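Dish racks are back at Clollevgate, and there's a sign-up sheet
By Sidra Kakakhel
Thursday, May 12, 2022

If you've been to a supper at the Clollevgate community kitchen lately, you know what the end of the night looks like. Plates stacked on towels, plates stacked on other plates, somebody's good serving bowl balanced on top of the lot and everybody holding their breath. I have dried more dishes in that room than in my own house this year, and I live with two teenagers.

So I was very happy to hear that the kitchen is getting proper racks. The old wire ones went out in March after the rust started leaving little orange marks on everything, and we've been making do with tea towels ever since. The new ones are wood, the peg kind, where each plate stands up in its own slot and the air can get at both sides. They're not fancy. My grandmother had one just like it next to her sink for as long as I knew her.

The kitchen has bought 17 of them from Skemutach, the housewares shop on McPhee Street, for a total of $396. Humaira Naqvi, who runs the Wednesday suppers, told me the shop took a bit off the price for buying that many at once. The money came from the winter bake sale (yes, the one with the lemon bars) and there's even a little left over, which will go toward dish soap.

"We wash over 43 plates on a slow night," Humaira said. "On a busy one I stop looking."

I went by on Tuesday afternoon to see how they were getting on with the setup, and ended up staying a lot longer than I meant to because Kausar Usmani had made tea. 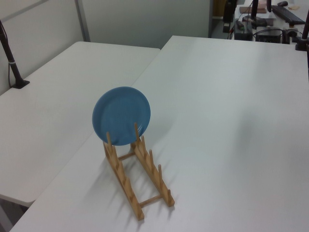 Kausar has strong feelings about how a rack should be loaded, and I have to say she's won me over. Big plates go at the tall end, she says, where there's something for them to lean on. Side plates and saucers go down at the short end. Leave a gap after anything with a deep rim. And please don't put mugs on the pegs! They tip, they chip, and there's a perfectly good shelf for them by the window.

She'd also like everyone to know that wood racks need to dry out too. At the end of the night they should be wiped down, shaken off over the sink and stood on their ends against the wall, away from the radiator. No soaking. And they are not to go through the dishwasher, which I mention only because I asked if they could and got quite a look.

Not everybody was on board at first. Hubert Wasilewska wanted to go with plastic, and he made a decent case for it at the planning meeting — it's cheaper, it's lighter, and you can scrub it with anything. He's still a little worried about mold by the end of the summer. The compromise is that the racks will be rubbed down with oil every few months, and Hubert has put himself in charge of that. He's already picked out the oil. It's called Jikach and he says it smells like walnuts.

The racks will be in use starting with next Wednesday's supper. Doors open at 5:30, food is at 6, and drying up usually starts a bit after 7. It's lentil soup and flatbread this time, with a rice pudding if Sobia Hashmi can get hold of enough milk.

Sobia is also looking for people to help on the drying-up crew, and that's where the sign-up sheet comes in. It's taped inside the pantry door. She needs seven people per supper and had four names down when I looked, one of which was mine. You don't need any experience, just a clean towel from home if you've got one to spare, the thin cotton kind if possible. The fluffy ones leave bits on the glasses.

One more thing while I have your attention. There is a box of odd dishes under the back counter that people have left behind over the last year or so, mostly casserole lids, plus a gravy boat and a really nice yellow bowl. If any of it belongs to you, come get it before the end of the month. Anything still there after that goes on the swap table, and I'll be first in line for that bowl.

Questions about the supper go to Humaira, and questions about the racks go to Kausar, who will be glad to answer them at length.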